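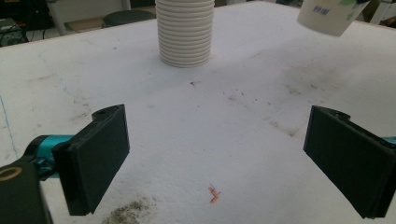
The table as of this morning, smudges and all.

How do I get gray smudges out of a white foam table cover?

Posted 1st December by Lucimara Pacheco

I have a work table covered in white foam. I picked white. I was warned about white by my sister, by the man at the store, and by every sofa I have ever owned, and I picked it anyway because it looked clean in the catalog. It did look clean in the catalog.

It now has gray smudges, a lot of small dark specks, and dusty patches that come back the morning after I wipe them. The foam is glued down, so throwing it in the washing machine is out unless I throw the table in with it. What I have tried so far:

Damp paper towel. Moved the gray to a new location and left bits of towel behind.

Dish soap on a sponge. Better, but one spot took a day to dry and now feels a little crunchy.

A lint roller. Great on the dust, did nothing to the smudges, and on the third pass it pulled up a crumb of foam the size of a lentil. I stopped there.

I don't know what kind of foam it is. The label went out with the wrapping in May. It isn't the hard packing kind, it has some give to it. I'd like to keep it going until spring if I can. Is there a way to do this without turning it into a wet mattress?

3 answers

Anil Kotian

Vacuum first, always. Soft brush attachment, lowest suction, and hold the foam flat with your other hand near any edge that's thinking about lifting. Most of what looks like staining on white foam is plain dust that got leaned on by elbows, and once you add water you have made mud.

After that, mix a small squirt of dish soap into a bowl of warm water and beat it until you have suds. Use only the suds. Dip a soft cloth in the foam on top, dab, wait a minute, then dab again with a clean cloth that is barely damp. Don't scrub in circles. The crunchy spot you mentioned is leftover soap -- go over it with plain water a couple of times, press hard with a dry towel, and point a fan at it for an hour or so.

The dark specks may not be dirt. If they're grit that has been pushed into the surface, a strip of masking tape pressed down lightly and peeled back slowly will lift some of it. Lightly. You have already met the lint roller.

Test everything in a corner you don't like. No bleach, no acetone, nothing from the garage. I did mine with a solvent once and it left a dent you could serve soup in.

szabo_fan_23

just flip it over

Datitz

She said it's glued down, so flipping is going to be a long afternoon.

I agree with the suds method, but I'd also ask how much you love this particular foam. I fought with a white one for 15 months. Cleaned it every weekend, bought a special brush, had opinions about the brush. Then I laid a cheap cotton sheet over the whole table, tucked it underneath, and pinned it at the corners. When the sheet gets ugly it goes in the wash. The foam is still gray under there and we don't discuss it.

If you do end up replacing the cover, get a medium gray one. It will look dirty the day you buy it and exactly the same three years later.

Comment from Lucimara Pacheco

Did the vacuum and the suds on one half. That half is lighter and the crunchy spot is nearly gone, thank you Anil. Unfortunately the other half now looks terrible next to it, so I know what I'm doing tomorrow. Keeping the sheet in reserve. The tape got a few specks and left the rest, which I'm going to call a pattern.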